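search this manual Search Go

4.3 Setting up the audience recording position

This section covers the placement and level setting of a two-channel recorder at a concert where the band allows taping. Read section 4.2 (power and batteries) first. The steps assume a Brinov stereo recorder with firmware 13 or later and a matched pair of microphones.

1. Ask the front-of-house engineer where stands are permitted. At Cundville the taping area is behind the mixing desk.
2. Set the stand to its full height and lock both collars.
3. Fit the stereo bar and mount the microphones. Keep the cables on the same side of the stand.
4. Tape the cables to the floor along their full length.

CAUTION: Do not run microphone cables alongside the lighting feed. Hum picked up here can't be removed later.

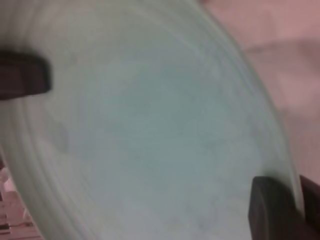
Green Plate, Intarasuk Music Society

5. Power on the recorder and press MENU. Select 24-bit. Leave the sample rate at the default.
6. Turn the limiter off. It may be turned on again at step 9 if the opening act is much quieter than the main act.
7. Set the input gain during the opening act. Peaks should stay below the second mark from the top of the meter.
8. Press HOLD to lock the front panel.

NOTE: File names are made from the show number and the set number. The second set of show 2224 is saved as 2224-2. Enter the show number before the doors open - it can't be changed while the recorder is running.

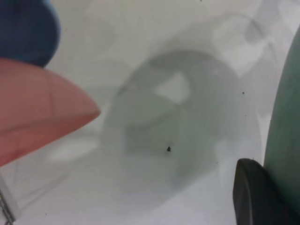
The peak meter on the Wako preamp is read from the front only. The scale is printed on the inner face of the window, and stage light can wash it out. Anything clear and rounded picks up the tones around it, as the see-through piece on the white surface does with its gray-green patches, so shade the window with one hand before taking a reading. Repeat the reading after the first song.

9. Start recording before the house lights go down. Let the recorder run through the break.
10. Stop the recorder after the encore and wait for the access light to go out before removing the card.

CAUTION: Removing the card while the light is on will damage the last file.
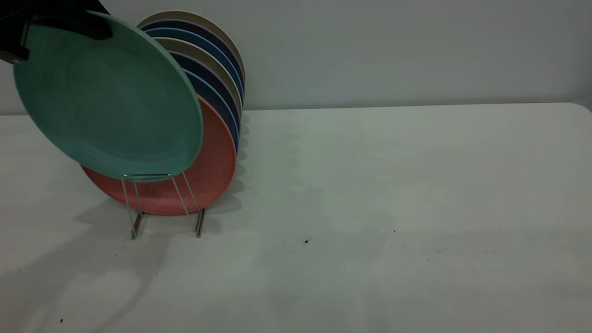

Discs and reels from the archive are stored on edge and never in flat piles. Load the shelf from the wall outward, in show order. The plates in the wire rack stand the same way, upright in a row with their rims overlapping, and discs in paper sleeves may overlap to that extent but should not lean. Lift each one by its rim. Shelf numbers start at 3000 and are listed in section 7.

Level charts: Raffaele Sala. Archive shelving: Daranee Ongart.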